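The Tube That Wasn't There

For most of May, a robot arm at Livside reported a perfect month. The glass on the floor disagreed.

The first broken tube was blamed on the tube. This is traditional. Glass is thin, boxes get dropped on loading docks, and a test tube with a hairline crack looks like any other test tube until something squeezes it. Livside, a small automation outfit over a former bakery in Drakinau, had bought 3,000 of them at a discount, and people who buy glass at a discount expect a little of it to arrive with grievances.

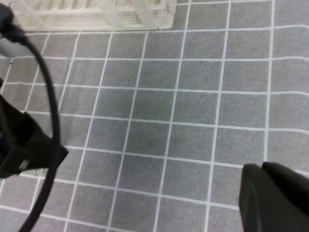
By the fourth broken tube the supplier was getting emails. By the ninth the supplier had stopped answering them, and the people who write the software had begun to look at the people who build the hands. The arm, meanwhile, went on filing its reports. Pick, success. Place, success. It had a success rate of 100 percent and a dustpan parked next to it.

I was invited up to see it after the thirteenth, by which time the company had reached the stage of grief where you call a writer.

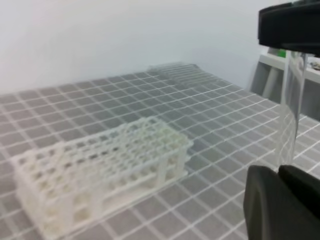 Dace Navickas

The job sounds like something you would give a bored teenager. Test tubes lie on a table. There is a white plastic rack. The arm picks up a tube, stands it upright, and lowers it into a hole in the rack. Then it gets another one. Livside wants to sell this to small clinical labs, where a person currently does it for part of every morning and would be delighted to stop.

"It's the easiest hard thing we do," said Ivars Sepp, who runs the bench and has the voice of a man who has been up late reading numbers in columns. He had tea in a beaker. I didn't ask.

He showed me the log first. Engineers always show you the log first, the way other people show you the baby. It listed every pick for the month with a time, a height, a finger width and a verdict, and the verdict was the same all the way down. Then he showed me a shoebox of broken glass, each piece in a sandwich bag with a number on it. Most of the tubes had snapped near the bottom. A couple had been crushed at the side. One had no visible damage except that it was half as long as it used to be.

How does a machine break 13 tubes and notice none of them? The answer took Sepp nine days and is a little embarrassing, so he told it quickly.

The software, which Livside calls Vaher after a lake where somebody's parents have a cabin, decides whether a pick has worked by asking the fingers how far they closed. All the way shut means they caught nothing. Stopped partway means they are holding something. It's a sensible test and it had served them well for a year. Its weakness is that it has no opinion on what the something is. A tube counts. So does half a tube. So, Sepp found one evening, does a pinch of whatever the table is wearing.

He made the arm do it again for me. It came down at a spot where there was no tube, closed, found resistance, and reported success.

"It's very proud," he said.

Once you know that the arm will congratulate itself for grabbing anything at all, the log becomes worthless as evidence, and you have to go back and look at the actual table. Sepp turned on the cameras and kept everything they saw. Then he sat and watched it, at normal speed, for three evenings.

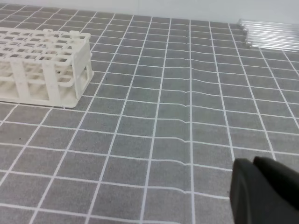

Height was what finally gave it away. Vaher is taught the height of the table once, at the start, by touching the fingertips down in four places near the corners. From then on it assumes the world is flat. The teaching had been done on a cloth somebody had smoothed out by hand that morning, and no one had thought to smooth it since. Look at the white lines running across the middle of the cloth and you'll find each one takes a small step down where it meets a soft ridge. Sepp had looked at that ridge every day for weeks and had filed it mentally under laundry. When he measured it, the top stood four millimeters above where the software believed the table to be.

Four millimeters doesn't sound like much. A fingertip that thinks it is stopping just short of the surface is, at that height, well into it. If there's a tube on the ridge, the fingers arrive low, push down before they pinch, and lever one end of the glass up. Sometimes it survives. Sometimes it survives until the arm swings over to the rack and tries to thread it into a hole at a slight angle, and then it goes in the shoebox.

And the ridge moved. This is the part that cost Sepp most of his nine days. Each bad pick dragged the cloth a bit, so the bump would turn up somewhere new the next day, and the breakages wandered across the table in a way that looked random. He had a map of them pinned up with colored dots. He had briefly suspected the building's elevator.

There was a second fault hiding behind the first. The arm has a limit on how hard it is allowed to push, and when it crosses the limit it is supposed to stop and complain. The limit had been raised in the winter, after the arm kept stopping for no reason anyone could find. The reason, very possibly, was an earlier wrinkle. "So the safety stop was working," I said. Sepp drank some tea. He said that this was one way to put it.

I'd like to report that the incident was dangerous, for the sake of the story, but the worst injury was to a thumb, during sweeping. What bothered Sepp was where the thing had been headed. A trial unit was due to ship to a clinic in Grullton in the summer, and the tubes there would not be empty. The trial had a target of up to 2,000 tubes a week. He did the multiplication in front of me and then turned the paper over.
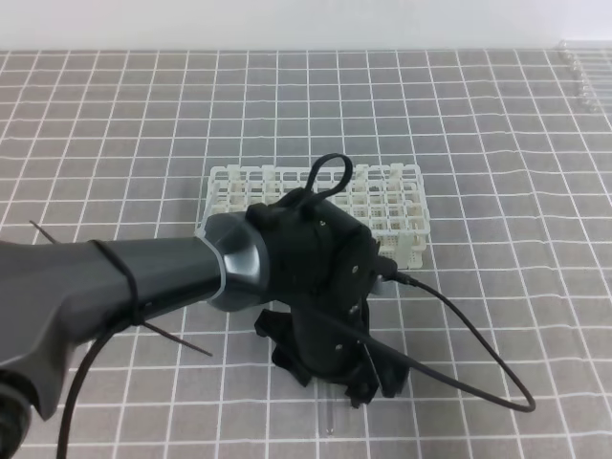
The fixes are dull, and I mean that as praise. The push limit is back where it was. The arm now checks the height of the table before every tray of tubes, in more than four places, and refuses to start if the readings don't agree. A pick counts as a pick only if the fingers stop within a narrow range of the width of a tube, and then a camera has to agree that there is glass in them, from end to end. Sepp wanted to add a scale as well. He was told that he could have a scale next year.

The success rate promptly fell to 91 percent. There was a difficult meeting about this. Someone from sales asked whether the old way of counting could be kept for the brochure, and Sepp, by his own account, was polite for nearly a full minute.

The Grullton trial has been pushed back to the fall. Replacing the cloth with something stiff was suggested on the first day and rejected, on the grounds that clinics have tables of all kinds and put all kinds of things on them. So the cloth stays. Every morning before the first run, Sepp goes in and deliberately puts a wrinkle in it, in a different place each time, and writes down where.

On the day I visited, the arm found the wrinkle at 9:40, stopped dead, and asked for help. He looked happier than I had seen him all morning. Then he went to find out why it had taken until 9:40.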